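Filed under: Bench Tips > Small Cells > Upkeep

Keeping the two-arm PC cell sweet: what I do before the first build

I get asked about this a lot, mostly by people who have just taken over a cell from someone else and found that it "sort of works". Ours at Plidivach has two arms over one bench and spends its days putting parts into desktop towers, and I've looked after it since February. Most of the trouble I've had came from dull things, so these are the dull things.

Start with the tray, before you go anywhere near the arms. Lift it off, wipe the underside and wipe the bench ribs where it sits. A crumb of swarf under one corner tips every slot, and you'll spend a morning blaming the gripper (I did, twice). Put it back and press all four corners. If it rocks, it isn't down.

Then the fingers. I wipe mine with a lint-free cloth and a dab of isopropyl at the start of the shift and again after 20 builds. Don't use the blue paper towels, they shed. While you're there, run a fingernail down each finger plate. If you can feel a lip, swap the pair — never just the one, or they'll close off-centre and your memory modules will go in on the skew.

Cables next! Send each arm slowly to its furthest reach and watch the cable the whole way. You want a lazy curve with a bit left over. I used to tie ours down nice and tidy, and all I got for it was a tired connector at build 272. Looser is better.

For re-teaching, I keep a scrap tower from Tanlow that never leaves the cell. Same case every time, laid on its side, panel off, all the sockets and slots empty. Do the processor first and the memory after it.
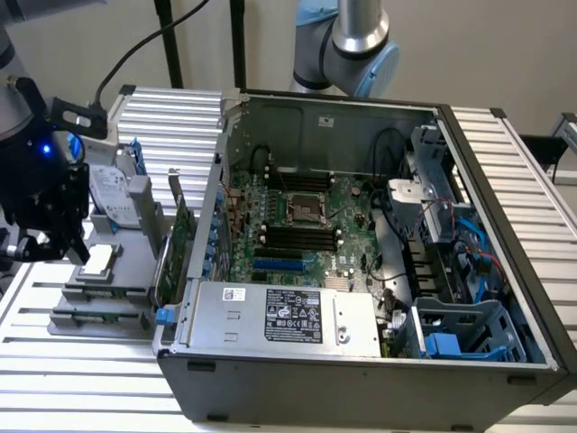 Marino Site, Cell Maintenance & Tooling

With the parts staged like this you can check the pick points without running a full build. Processor in its recess with the metal side up, memory modules down in their grooves, drive standing in its slot. Bring the gripper in over each one at slow speed and stop short. I save the points under a fresh number every time (we're on 113) so I can go back if I make a mess of it.

Check the loose cables in the case too. If they've sprung out over the board, tuck them back towards the wall before you let an arm in.

Last thing, write down what you changed. I use the Cuka logbook by the door, in pencil, and it's saved me more hours than any of the above.

More from the bench
- Finger plates: when to swap, when to file
- Getting a stuck tray off without bending it
- Labelling spare cables so you can find them
- What to keep in the cell drawer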